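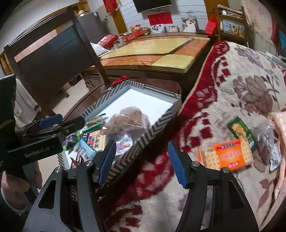 Review: Clillosell, a narrative exploration game by Misico

Tuesday, February 8, 2022
Reviewed by Gonçalo Brandão

Clillosell is the second title released by the studio Misico and the first in which the player may change the protagonist's biography after the story has begun. The review copy was completed once in 19 hours and then replayed in part, in order to compare the outcomes of different early decisions.

The game takes place in Eller, a harbor town divided into two districts by a canal. The player assumes the role of a land surveyor sent to settle a boundary dispute. Each conversation adds an entry to a personal record, and residents consult that record before deciding how much to disclose. According to the in-game index, there are 336 such entries. A single playthrough will reveal fewer than half of them.

The writing is consistently strong. Secondary characters remember minor discourtesies, and the registrar, Calado, is especially well drawn. Her refusal to open the archive in the third chapter can be overcome in several ways, one of which requires the player to have told the truth in the opening interview.

The interface is less satisfactory. Entries are listed in order of acquisition and cannot be sorted or searched. Text size is fixed at two settings, both small on a television. The map does not mark locked buildings, and considerable time is lost in walking back to them. An update issued in December corrected a fault that erased manual saves, and no loss of data occurred during this review.

Music is used sparingly. Voice acting is limited to the principal roles and is of good quality, although the subtitles occasionally differ from the spoken lines.

Clillosell is recommended to players who are comfortable with long passages of reading. Those who prefer frequent action should try the free opening chapter before purchase. Progress made in that chapter carries over to the full game.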